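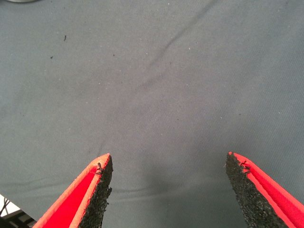
Submitted by Dwynwen Price
Vaughan Hall, Room 209
Site Visit Report, March

Purpose of the Visit

The class attended the open day at the Starkness workshop in order to observe a robot arm handling soft materials. Students were asked to record one demonstration in detail and to relate it to the unit on grasping.

Demonstration Observed

This report covers the cloth station, operated by staff of Grilar. The gripper carries two red-orange fingers, each lined on its inner side with a rough black pad. The work surface was a gray twill fabric. A low fold in the cloth lay between the open fingers, and a longer crease ran away from it toward the far side.

The operator explained that a fold gives the fingers an edge to close on, while flat cloth tends to slide. The station ran the Truvov control program, and students were permitted to start a cycle themselves. Of the 62 attempts entered in the station log that morning, 4 were stopped by the operator.

Discussion

The condition of the pads received less attention in class than it deserves. Small dark flecks were present near both fingertips, and there was lint on the fabric. The operator stated that the pads are brushed clean at noon. Our group recommends that pad cleaning be added to the procedure for Lab 2.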